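Does a seated exercise class count as "real" exercise for balance?

Asked June 29, 2022 in Health & Fitness > Starville

My doctor wants me doing something for balance and leg strength after a winter spent mostly horizontal. The rec center in Starville runs a chair class called Fastska, 37 minutes, twice a week. The name promises speed. I watched one through the door and saw very little of it. Is it worth the money, or should I hold out for the standing class in July?

3 answers

Answer 1
Depends on your legs. I did Fastska for two sessions and was sore in places I'd forgotten I owned. The sit-to-stands are the useful part — the arm circles are mostly there so people can chat. If you can get out of a chair ten times without using your hands, go for the standing class. If you can't, you have your answer. Ask your doctor for a PT referral too, as one visit gets you a home program and you can quit guessing.

For home practice, use a firm chair against a wall. I tried it off the couch at first and sank so far I nearly stayed for dinner.

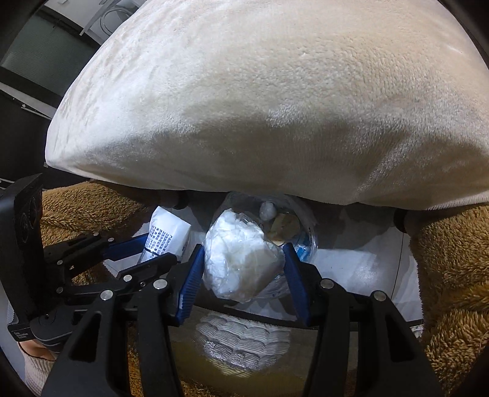 Cream plush pillow, blinds in the corner.

Put the cushions somewhere else, wear shoes, and keep a counter within reach for the one-leg stuff.

Answer 2
walking is free

Answer 3
Walking is good but it doesn't do much for balance by itself, so don't let Answer 2 talk you out of a class. I go to the Esten branch, same program. It was $480 for the year when I joined, and the desk will let you try one class first if you ask nicely. Baranauskienė's group on the other side of town is tougher and has a waiting list — I've been on it long enough to get fit elsewhere.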